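Print this page | E-mail this page to a friend

Workshop Tips for a School Robotics Club (from someone who has bought too many kits)

I help with a student project called Hullow, a sorting arm that lives in a corner of the shop class and mostly drops things. I came to it with doubts and still have plenty. A lot of advice for clubs like ours reads as if it was written by people selling something. These are the tips that survived two school years, plus a few popular ones I don't believe.

Label both ends of every wire. Masking tape and a fine marker will do. Printed sleeves look nicer, but the kids won't wait for the label maker, and then you get a bundle of mystery gray wire and an argument.

Don't buy the big kit first. We spent $661 on a Prutness starter set because the brochure promised "a working cell in one afternoon." It took until March. Half of the brackets are still in the bag. If I had it to do over, I'd buy one motor, one driver and a decent power supply, and let the students find out what else they need.

Hand-crimped ends: tug every one. Farzana Kiani teaches our crimping session and she tugs hard, with a look on her face. If it comes out, it was never in. Cheap crimpers from the discount bin are fine for speaker wire and for nothing else I've found.

Egg cartons beat parts organizers. Those clear drawers fall out if you tilt the cabinet, and someone will tilt the cabinet. Cartons stack, cost nothing, and can be written on. Muffin tins are good for greasy screws.

Stop button first, program second. Wire it, press it, check that the motor has stopped and stays stopped when the button is let go. Then do it again with the arm moving. Tariq Satti makes each new team do this before he'll look at their code, and I've quit complaining that it eats the first meeting. A stop command in the software is a nice extra. I wouldn't put my fingers behind it.

Be suspicious of "it worked at home." It worked once, at home, on a table with nobody leaning on it. Ask for 60 cycles in a row with the same part. Diễm Quan's team got through 132 before a set screw backed out, and that told us more than any of the videos they'd made.

Thread locker – the blue kind, a tiny drop. The red kind is how you ruin a gearbox.

Keep a paper log by the bench. Date, what changed, who changed it. We tried an app called Avska for this and everyone forgot the password by October. The notebook has coffee on it and is still in use.

Leave the mains side alone. Students work on the low-voltage side, and anything behind a cabinet door is for the electrician or a qualified instructor. A lamp that's out can mean a dead bulb, so it isn't proof that the power is off. I'd like to see that painted on the wall.

About competitions: Yae Nakajima thinks they're good for the kids and she may be right. I've seen teams spend $3,000 to learn how to pack a van. Try a local one first, and budget for spare fuses and sandwiches.
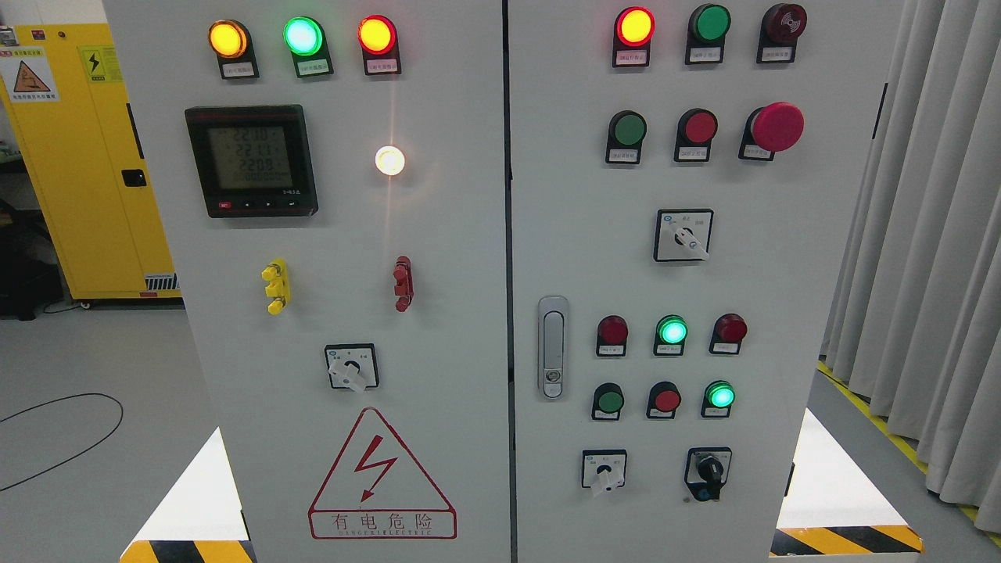 Should a beginner team build its own control panel?

A small low-voltage one, sure, with a start button, a stop button and a couple of lamps. Have an instructor check the wiring before it's powered, and buy the supply ready-made and enclosed.

This site uses cookies to remember your print settings. OK

Contact Marlene McKinnon | Copyright Rana Workshop Pages | Back to top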